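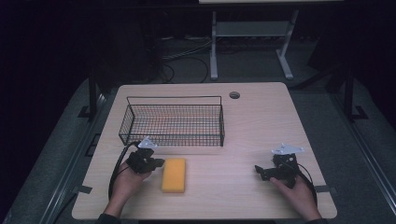 The pitch for a modern fan convention hardly varies. Come for the guests, stay for the community. Buy early, because last year sold out. I have been to enough of these weekends to want a look at the sums first.

Take Jirnitz, a two-day science fiction and comics show that has grown from a hotel function room into a hall built for trade fairs. This year it put 2000 tickets on sale at £40 each and called them "memberships". Members of what, the website doesn't say. They get no vote or newsletter, and no discount at the bar.

What the £40 buys is the right to stand in other queues. An autograph is £18. A photograph with the same guest, taken two tables along, is another £18, and you may not use your own phone. The headline guests were three supporting actors from *Riser*, the space-station drama that ran for four series and has been "in talks" to return ever since. They were charming on stage. They also told the stories they told in February at a different show, with the pauses in the same places.

Supporters of the big events will say that talks and panels are where the value lies. Perhaps. I went to five. Two started late, one was a sales pitch for a card game, and one, on costume making, was very good and held in a room far too small for it. The fifth was billed as an exclusive first look at the new *Riser* comic from Zisen. We were shown the cover, which had been on the publisher's own site for a fortnight.

## The trouble with exclusives

Zisen also brought a convention-only edition of the first issue, limited to 726 copies. Why 726? The man on the stand thought it was a reference to something in the show. By mid-afternoon the pile had gone, and by teatime copies were being offered online at four times the price. If the aim was to reward fans who had made the journey, a limit of one each would have been a start.

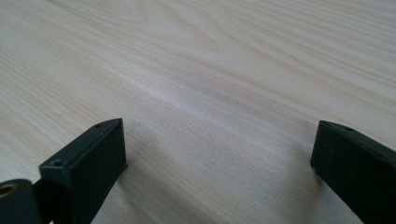 *A pale wooden tabletop with arched grain.*

Upstairs, well away from the big stands, the small press tables were doing what conventions used to do. People were selling comics they had drawn themselves and talking about them at length. I spent £18 there on four books and read them all on the train. The Schumacher room next door, named after the hall's catering sponsor, was showing old serials to a dozen people in comfortable chairs.

Organisers have already announced a third day for next year. The price of a membership has yet to be confirmed, though the early booking page is open and taking deposits.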